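How Does a Robot Know Where to Put Its Hand?

Okay so you want to pick up a sock. You look at it, you reach, you grab it. Done. Took you one second and you were probably thinking about lunch.

A robot can't do that until someone writes the software. Software is the list of instructions a computer follows, and a robot arm needs a LOT of them. Motors are only the muscles. This page is about the thinking part.

Step 1: Looking

A camera gives the robot a picture, but to a computer a picture is just numbers. One number for how red a dot is, one for how green, one for how blue. Thousands and thousands of dots. No sock in there anywhere.

So the first program has to find the things. That job is called perception (say it: per-SEP-shun). It learns by practice. Nazmiye Avcı works on a perception program called Movis, and she showed it 2,000 pictures where a person had already drawn a line around every object. Cup. Ball. Bag. Cup again. After a while the program starts drawing the lines itself.

Some stuff is easy. A bright ball, easy. Some stuff is really hard:

Clear plastic bags – you see right through them, so does the camera
Shiny things, they look different every time the light moves
Black things next to other black things
Anything floppy

Floppy is the worst. A cube is always a cube. A cloth can be flat, or bunched up, or folded over, and it's still the same cloth. The program has to learn all those shapes.
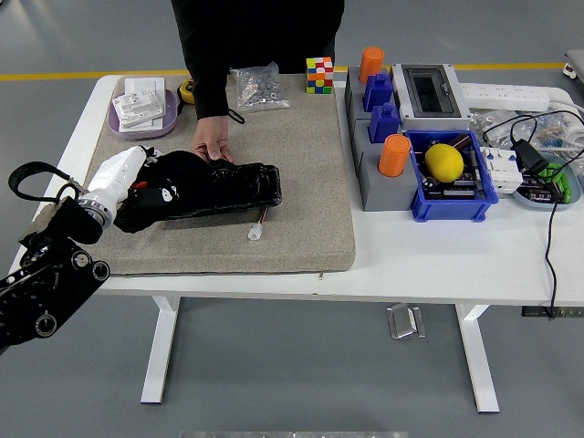

Step 2: Planning

Now the robot knows where the things are. Next question, how does it get there without knocking everything over?

Try this. Put your hand on a table behind a glass of water (not too full!!). Now move it to the front of the glass. Did you go around? Over the top? You made a plan and didn't even notice.

The planning program tries out paths in its imagination first. It pretends to move the arm, checks if any part bumps something, and if it does, throws that path away and tries another. Lionel Bloxham wrote a planner named Wudholm and it can try 800 paths before the arm moves at all. Most are bad. It only needs one good one.

And remember the elbow! Kids always forget the elbow. The gripper might fit fine and then the elbow whacks a bowl.

Step 3: Moving

The last program is called control. It tells each motor how far to turn, then checks, then fixes it. Too far? Back a bit. Not far enough? Go a bit more. Over and over, way faster then you can blink.

It's like riding a bike. You don't steer once and stop. You wobble and fix, wobble and fix.

Control also decides how hard to squeeze. Hard for a heavy tool, soft for a stuffed toy.

What about people?

If a person's hand is near the arm, the software has to treat it as the most important thing on the table. More important than finishing the job. Hands move quick too, so a plan that was safe a second ago might not be safe now. The robot has to keep looking, and slow down or stop.

Try it at home

You need 2 people, a scarf and a few things that won't break.

Tie the scarf over the robot's eyes. (The robot is a person.) The other one is the software. Software can only say left, right, forward, back, up, down, open, close. No "over there"! No "nearly got it"!

Jade Bainbridge tried this with her class in January and the best team needed 41 commands to pick up one glove. See if you can beat that. Then swap.

Words to know

Perception – working out what things are and where
Planning – choosing a path
Control – moving, checking, fixing
Gripper – the robot's hand, somtimes just two fingers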